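August 30, 2024
Notebook, evidence processing bench, Pitermont

Intake backlog from the Steltby burglary series. Scene kits restocked before anything else. Fingerprint brush lot 7 sheds fibers – pulled from the Prillcombe kit.

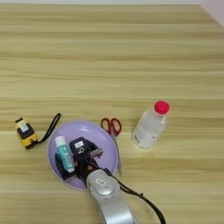
1. Log reconciliation

Property room export has 3,569 line items. Rutherford substation still logs by case, we log by item, so the totals will not match until December, when they change over. Flagged the mismatched seals and left them sealed.

Scales used in scene sketches go by the steel rule only. Tape readings over 2 m ran 3 mm long against it. Correction goes in the sketch notes, not on the drawing.

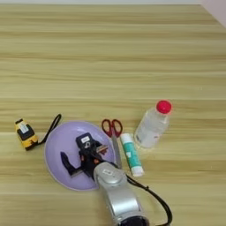
Entered by: evidence tech, day shift

Casting stone: old mix ratio too thin for the gravel at Steltby. Went stiffer, poured a test heel print, edge detail acceptable. Have not tried it on clay.

Label printer jammed again at around 2,000 labels. Cleaned the roller. Order ribbon.
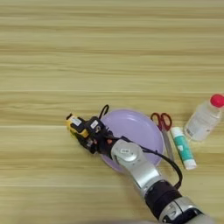

2. Open items

– Rutherford transfer sheet unsigned, page two
– Recheck humidity in drying cabinet B
– Prillcombe door frame lifts to prints desk Monday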